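Pornton's shared lunch is back!

The long tables go up again this Sunday at noon, and we can't wait. Last time we served 607 plates of food (a record for us!) and the pumpkin soup was gone before one o'clock. Bring a dish if you can, or just bring yourself and a neighbour. 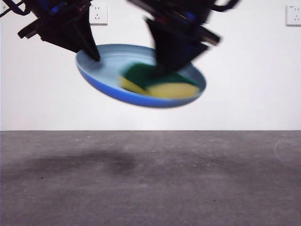
Henis Bakery is sending over rye loaves again, and the Vasiliauskas farm has promised beets, dill and more potatoes than we know what to do with. If you've got a favourite beet recipe, please share it at the welcome table – we'd love to fill a whole page of next month's issue with them.

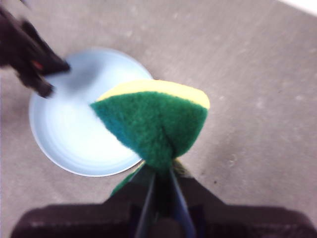
Kids' games start at 1:30 on the grass, and the fiddle group plays after that. We still need eight people for the wash-up shift, and it's a good laugh, with first pick of the leftover cake. Put your name on the sheet by the hall door. Labelled dishes find their way home much faster, so tape your name underneath!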